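**Sorting what comes back: a conversation at Stistura**

The toy library Stistura has been in the old dairy building in Werkenberg for 20 years. Families borrow a set, keep it for four weeks and bring it back. I visited in December, shortly before four in the afternoon, when the returns desk is most busy. The woman who leads the sorting room asked me to leave out her name. "My neighbors already ask me enough about missing pieces," she said.

Her first rule is that a returned set is never opened over the table. Everything is poured into a deep bin with sloping walls.

"On a table the small pieces run away," she explained. "In the bin they slide back to the bottom. We bought good tables in the beginning, and now we use them for coats."

I asked what comes back together with the toys. She laughed and said that it would be easier to tell me what does not come back. Families put the pieces away in the evening, when everybody is tired, and what lies on the carpet goes in also. There are wrappers, small packages, clear plastic that somebody pressed into a ball. "I am not angry about it. I have children too. But I want to see it before the next family sees it."
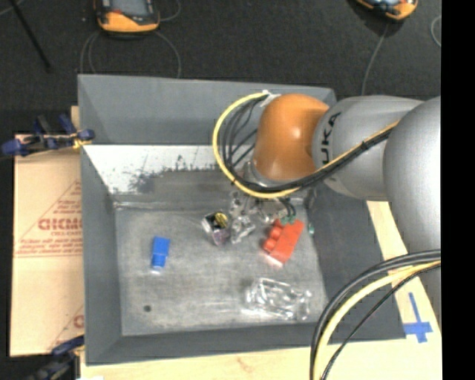

The plastic is the part she likes least. It shines, and beside a block it takes the attention of the eye. For this reason she teaches new colleagues to look for color first. "Red and blue you find immediately. Clear things you must look for a second time, with the head a little to the side."

The building blocks are the most borrowed item in the house. The present stock of sets is 38, and each one has a card with the contents by color. The catalog number 1377 is known to everyone in the room, because it is the set which always returns with blocks from another set in it. "We stopped to fight against this," she said. "When the color is right and the studs fit, the block may stay."

Washing is done once a week, in net bags, with a mild soap from the firm Ó Ceallaigh. Scratches on the blocks do not disturb her. The bins look scuffed too, she said, and they do their work.

In spring the library wants to begin a project with the name Famness, where parents and children will sort one set together before they take it home. She hopes that they will then pack it more carefully. I asked if she believes it.

"The children, yes," she said, and went back to the desk, where two bags were already waiting.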